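Ticket: Putel fingertip check fails with gripper fully open
Product: Putel wrist-view monitor, evaluation license
Reported by: Borkowska site
Handled by: Prereta support
Opened: 21 October 2022
Status: open, workaround in place
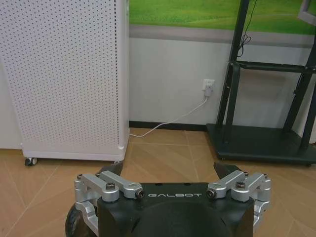 Waltdale wrote in: We have the same fault on our evaluation unit, and restarting the service clears it only until the next open command. Does the check need a closed gripper before it will start? The setup guide says either position is fine, and we would like to know before we decide on the full license.

Prereta support: The guide is correct. The check can start open or closed, and the start position is not stored. If a restart clears the fault for one cycle, please export the log before restarting. The buffer is emptied on shutdown and we lose the part we need. We are keeping both reports on this ticket for now.

Borkowska: Original problem, restated. Putel compares the position of the two fingertips in the wrist view with the commanded opening. With the gripper closed or partly closed, the check passes. At full opening it reports "right tip not found" and holds the next motion. The left tip passes every time. The gripper itself opens and closes on command, and the controller reports no fault. Jogging it by hand from the pendant gives the same result.

Steps tried before opening the ticket:
Cleaned the camera window. No change.
Reseated the camera cable at both ends. No change.
Ran the tip teaching routine again, gripper open. Passed once, then failed.
Turned off automatic exposure. The fault still occurs, but at different arm positions.
Returned exposure to automatic.

Prereta support: Thank you, the last item is useful. A loose mount would normally shift both tips by the same amount, and your log does not show that. The left tip stays within tolerance for the whole run. We suspect the edge finder. It looks for a change in brightness along the outline of each tip, and a black tip against a dark background gives it very little to work with. The base of your stand is dark, and it comes close to the right tip when the gripper is spread wide. The floor and the white cabinet give much better contrast.

Please try the following, in this order:
Move the arm back until there is only floor beyond both tips.
Run the check with the gripper open.
Return to the original position and run it again.
Export both logs without restarting.

Borkowska: Done. Over open floor it passes. At the original position it fails on the right tip, same message. Logs attached. We then ran a longer test from the floor position, 162 open and close cycles, with no failures.

We would still like this handled in the software. The stand stays where it is, and the evaluation was sold to us as working without changes to the room.

Prereta support: Understood. Your logs confirm it. In the failed run, the edge finder accepts the front edge of the stand base as part of the fingertip, then rejects the whole outline because the shape is wrong. The message should say "outline rejected" and not "right tip not found" – that has been entered as a separate defect.

Workaround for the current release:
Open Settings, then Tip Check, then Search Area.
Select the right tip and pull the far boundary in toward the gripper, leaving a small margin past the tip.
Repeat for the left tip so that the two areas match.
Set Outline Retries to 2.
Save, then teach both tips again with the gripper open.

Do not raise the outline tolerance. It will hide the message, but the check will then accept a bent or missing tip.

Waltdale: Applied the search area change here. It holds so far. We left retries at the default by mistake and still saw one failure; with the setting at 2 we have not seen it again. Is there a cost in cycle time?

Prereta support: A retry runs only after a rejected outline, so a clean check takes the same time as before. If you see retries on most cycles, the search area is still too large.

Borkowska: Workaround applied at the original arm position. Check passes. Two remarks for the evaluation report. The Search Area page does not show the live view, so the boundary has to be set, saved and then checked on another page. Also, teaching the tips again clears the saved retry value, and we had to enter it a second time.

Prereta support: Both confirmed on our side. Please set the retry value after teaching until this is fixed. We are extending both evaluation licenses so that the endurance run of 3,000 cycles can be repeated with the new settings. Ticket stays open until we have those logs.

Borkowska: Endurance run started. Will attach the export when it finishes.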